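Put the blocks back on the table

Written fast, between two other things, so forgive the state of it.

We had the meeting at Parkska about what goes in the new playroom. Budget of 4,000, which sounds like a lot until someone opens a catalogue. Light-up wall panels. A sensory tunnel. A tablet stand, naturally, with a "building app" on it where you drag a square onto another square and it goes ping. And at the end of the list, crossed out in biro, wooden cubes.

Crossed out! I asked why. Too plain, said Hrvoje Obradović. Parents won't notice them on a tour.

Well no. They probably won't. Parents on a tour look up, they look at the paint and the light fittings and whether there's a smell.
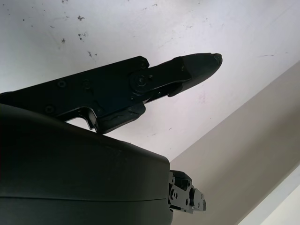 White ceiling, beige wall.

And I like a plain room, for what it's worth. White overhead, a bit of beige, leave it there. A room doesn't have to shout. What I mind is spending the money on walls and then having nothing decent to pick up.

Because stacking is hard. Adults forget. You've got one cube down, fine. Second one goes on top and it's slightly off, and now you have to decide — nudge it or leave it? Nudge it and the lot may go. Leave it and the third has a worse seat. All that thinking with no instructions and no ping. My nephew spent most of a wet November at it on his gran's kitchen floor and I never once heard him ask what it was for.

The app can't do the slightly off bit. I tried it. Trovis, the people who make it, have the squares snap straight the moment you get near. Very tidy. Teaches you that if you wave a thing in the right direction it will sort itself out, and I've met grown men who believe that about washing up.
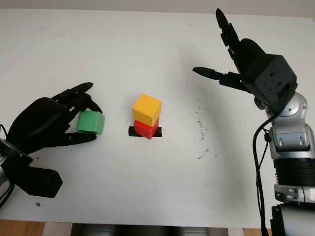 Yellow on red, green off to the left.

Look at how little you need. Three colours, a white table, a strip of black tape to say where the tower goes. The tape is the part I'd fight for. Azra Softić puts tape down at her Melus sessions and I thought it was fussy when I first saw it, but a mark gives you somewhere to aim. Build anywhere is oddly harder than build there. Small children like a there.

Also the table. Clear it. Proper clear, not pushed-to-one-end clear. I have been in rooms with 407 pounds' worth of craft storage and not enough bare surface to put down a cup of tea.

Haris Nedeljković says I'm being sentimental about wood. Maybe. I'd take plastic if it had a bit of weight and flat faces, I'm not precious. He also says blocks get lost, which is true, they do, you find them in wellies. Buy more. A big box costs less than one light-up panel, and you can lose a good few before anyone suffers.

So that's my vote, for when the list comes round agian. Drop the tablet stand. Keep the walls dull. Uncross the cubes, and put a roll of black tape on the order while you're there — the matt sort if they have it, the shiny one lifts at the corners.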